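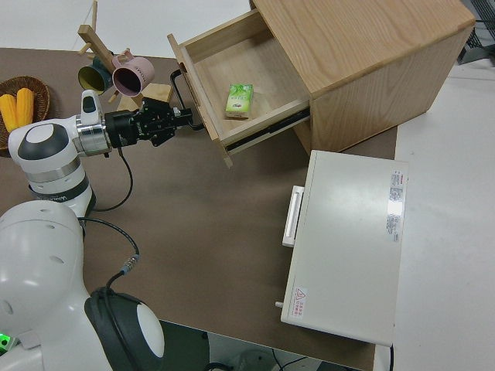

4 min read

Figure 3. A robot arm with a black parallel gripper, its fingers just short of the handle of an open wooden drawer.

4.2 Holding the last bus for the train

We come now to the part of the study that we enjoyed the most, and that gave us the most trouble. The earlier sections dealt with connections during the day, when a missed bus at Grisville means a wait and perhaps a cup of coffee. Late in the evening the same missed bus means a taxi, a phone call to a relative, or a long walk along the Drovthorpe road, which has no sidewalk for much of its length. A rider who has been left behind once in this way will remember it for years, and several of the people we talked with could tell us what the weather had been doing at the time.

The question is simple to ask. If the last train is running late, how long should the last bus wait for it? Under the rule in force when we began, the answer was left to the driver, who had no information about the train beyond what could be seen down the platform. Some drivers waited a good while and some left on the minute. Neither group was doing anything wrong, and we would like to say so plainly, because an early draft of this section was read by a few people at the depot as a complaint about them.

We worked from the departure logs kept at the Grisville interchange, which record when each bus closes its doors and when each train comes to a stand. After removing evenings on which one service or the other had been canceled, we were left with 118 evenings in which a connection could have been made. Leopoldo Cortés then went back through the paper sheets for the same period and corrected the entries where the clock on the bus side had been running slow. This was patient work, done over most of May, and the estimates would be a good deal worse without it.

For each evening we considered three holding rules. The first is no holding at all. The second holds the bus up to 400 seconds past its scheduled departure, whatever the train is doing. The third uses the predicted arrival of the train and holds the bus only when the prediction says that the connection can be made within that same limit; otherwise the bus is released on time, so that the riders already seated are not kept waiting for a train that will not come soon enough to matter.

It may help to say why we did not simply pick the rule that saves the most waiting time in total. A total of that kind treats a minute spent sitting on a lighted bus as equal to a minute spent standing outside a locked station, and we do not know any rider who would agree. Following the weighting set out by Aiguo Wei in the earlier report on the Juvano line, we count time after a missed last connection more heavily than time on board a held vehicle. The exact weight is a matter of judgment. We tried a range of values, and the ordering of the three rules stayed the same across all of them, although the gap between the second and third narrowed when the weight was set very high.

The third rule came out ahead. Its advantage over the fixed hold comes mainly from evenings when the train was badly late, and when holding the bus did nobody any good. On evenings when the train was only a little late the two rules behave in almost the same way, as one would hope. The rule with no holding did worst throughout, and it did especially badly in wet weather, when trains on the hill section lose time at nearly every stop.

There is a cost further down the route, and we do not want to hide it. A bus held at Grisville reaches the Ngui turnoff late, and riders there have no shelter and no display. Dulce Cuautle, who carried out the interviews, found that these riders were surprisingly forgiving once they knew the reason for the delay, and much less so when they did not. Several asked for nothing more than a message on their phone. We have not put a value on such a message in the model, and so our estimate of the cost to these riders is probably on the high side — a point raised by Eliseo Salinas when he read the section, and one that we are glad to accept.

Two limits should be kept in mind. The predictions used in the third rule were rebuilt afterward from train positions, and a live feed will have gaps that ours did not. We also assumed that every rider changing from train to bus can cross the footbridge at an ordinary walking pace. The crossing is a little over 100 meters with the ramps, and someone with a stroller or a bad knee will need longer than we allowed. Damián Ochoa has begun timing the crossing with riders who use the ramps, and his results will replace our single walking time in the next version of the model. The sensitivity of the holding limit to that walking time is taken up in Section 4.3.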